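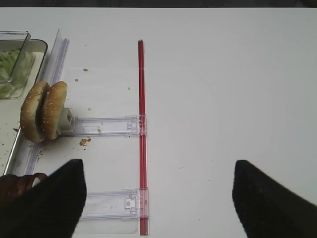 Came home from a late showing of Skukano last night and I'm still buzzing, so apologies, this is going to be a thread. It's a small, slow film about two sisters running a ferry across a lake, and I loved nearly every minute of it. The best shot in the whole thing is a single red mooring pole against snow, held for ages, one long thin line of colour and white all about it. Think of the red rod lying on that white tabletop and you've got the idea. I gasped at a pole!

---

The story, with no spoilers past the first half hour: the older sister wants to sell the ferry, the younger one has just painted it. They barely argue. They just keep handing each other the wrong tools. I've got a sister and I felt every second of it.

---

The sound!! Please see it somewhere with decent speakers if you can. The engine has its own mood from one crossing to the next, and there's a bit in fog where you only hear the other bank -- a dog, a radio, someone dropping a crate -- and the whole row I was in leaned forward.

---

There's an old Atari in the ticket hut that the younger sister plays between crossings, and the film never makes a fuss of it. You get the bleeps under the dialogue and that's it. Then it goes quiet in one scene and I was gone. Proper tears.

---

One grumble. The wedding in Villalba goes on too long, and the cousin with the accordion seems to have wandered in from a much broader comedy. I'd have swapped all of it for another 7 minutes on the water.

---

If you saw Prulava, same director, forget the voiceover. This one trusts you to keep up. I liked Prulava fine but I kept wanting it to hush.

---

It's on until the end of March at my local, which has nearly 300 seats, and there were plenty going spare. Go to the late one if you can, the walk home afterwards in the dark is half the pleasure.

---

Oh, and stay for the credits -- the song over them is sung by both sisters, slightly out of time with each other. I've had it in my head since I woke up and I'm going again tomorrow.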